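Household Robot Arms: Stopping Dropped and Crushed Items at the Table

Cavesden Home Safety Office
Kitchen and Table Tips

The Office reviewed 140 reports of faults involving robot arms used to clear and sort items on household tables. The most common complaint was a grip that failed over a bowl: the item slipped, struck the rim, or was pressed into the bottom after the arm should have let go. The following advice applies to two-fingered grippers used at a table or counter.

Before starting a task

Set the weight limit in the control menu to match the items on the table. Thin, flat items should be gripped well below the top edge. Reports from Leiva households show that a flat item held only by its edge may swing as the arm slows down.

Move bowls and plates fully onto the tabletop. A heavy bowl that extends past the edge can be tipped by a light touch from the wrist of the arm.
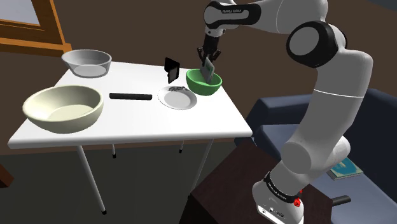

Set the release height for each bowl separately. In one case, a Flader unit was taught with a shallow dish and then used with a deep bowl. The arm stopped at the old height, met the rim, and continued to push until the bowl cracked. The unit had completed 1,065 cycles without a fault before the dish was changed.

If the arm stops while holding an item

Press the stop button and keep hands away from the fingers. Do not pull the item free. On many units the grip tightens again when power returns.

Support the item from below with a folded towel, then use the manual release. Boxes with liquid or glass contents should be treated as damaged until they have been opened and checked. 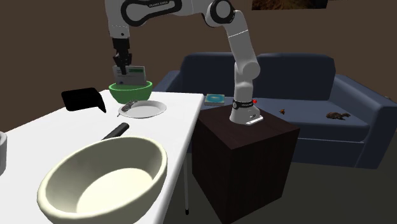 Run the next cycle at low speed with nothing in the gripper. Watch the wrist as it passes over the tallest item on the table, and stop the arm if the clearance is less than 6 inches.

Cleaning and care

Wipe the finger pads with a damp cloth and let them dry before use. Grease and flour are frequent causes of slipping. Clerura pads should be replaced after 200 hours of work, or sooner if the surface has become smooth.

Check that the base is firmly fixed to its cabinet or stand. A loose base moves the whole arm off its taught path, and the error is greatest at full reach.

Faults that occur twice in the same month should be reported to the Office with the model name and the error code shown on the control panel.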